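Spring walk-through, Nosano Road community kitchen
Saturday, March 5, 2022

I do this twice a year, spring and December, and I always mean to write up my comments the same day instead of leaving them on the back of a grocery receipt. So this time I sat in the car and typed it straight away! OK means OK, FIX means fix it before the next supper, WATCH means I'll look again in December.

OUTSIDE AND ENTRY

Front steps and handrail - OK. The rail was wobbly last fall and it's solid now. I leaned my whole weight on it, and that's a fair test.

Ramp grip strips - FIX. The bottom strip is peeling at the left corner and I caught my toe on it twice. Scrape the old glue off before you put a new one down, please, or we'll be right back here.

Exit sign, front - OK.
Exit sign, side door - WATCH. It flickers when you hold the test button. It stays lit, but I don't love it.

Side door opens fully from inside - FIX. It opens, but the stack of folding chairs has crept back into the doorway again. I moved them to the Andik room (second time this winter) and taped a line on the floor. Chairs stay behind the line.

KITCHEN

Fire extinguisher by the range - OK. Needle in the green, pin in, tag current.
Extinguisher in the hallway - FIX. Pressure is fine but there's a coat hook right over it, and guess what was hanging on the hook.

Range hood filters - FIX. Oh boy. I took one down and had to wash my hands for five minutes. Hot water, degreaser, overnight soak, and let them dry all the way before they go back up.

Gas shutoff labeled and reachable - OK.

Hot water at hand sink - OK, but it takes forever to get there. If you're in a hurry you're washing in cold water, so run it while you tie your apron.

Walk-in thermometer - WATCH. The dial and my own thermometer were 2 degrees apart. The food's fine by both of them, I just want to know which one is fibbing. I've ordered a new one.

Knife storage - OK. Thank you, whoever put up the magnetic strip. I used to dread that drawer.

First aid box - FIX. Plenty of bandages, no burn gel at all, and the tweezers have walked off. In a kitchen!

ELECTRICAL

GFCI outlets, test and reset - OK on all of them except the one behind the mixer, which trips but takes three pushes to reset. FIX. I wrote to Penar Electric and they can come before the end of the month.

Extension cords - FIX. The space heater in the office is rated 1500 watts and it was plugged into a skinny brown lamp cord. I unplugged it and took the cord home with me, so don't go looking for it. Heaters go straight into the wall, every time.

Panel clear - OK. Nice to see the floor in there again.

HALL AND STORAGE

Occupancy card posted - OK, though it's faded enough that I had to squint.

Tall shelves anchored - WATCH. The Osman shelving is bolted at the top but one bolt turns with my fingers. I snugged it up. Heavy cans on the bottom, paper towels on top, same as ever.

Smoke alarms - OK, all of them, and my ears are still ringing.

Emergency lights - FIX. The one over the stage lasted less than a minute. New battery, $39.70 from the supply place, already on my list.

Tables and cords in the meeting area - OK. Legs locked, nothing strung across a walkway.

That's the lot. If you fix something, put your initials and the day on the clipboard by the pantry so I'm not chasing it later. 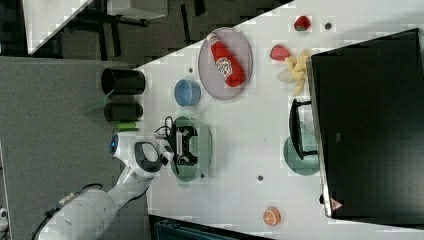

Reply from Andik room sign-up desk: Burn gel and tweezers are in the box now, initials on the clipboard. Could we get a second hook further down the hallway? Coats will keep landing on that extinguisher until they have somewhere else to go.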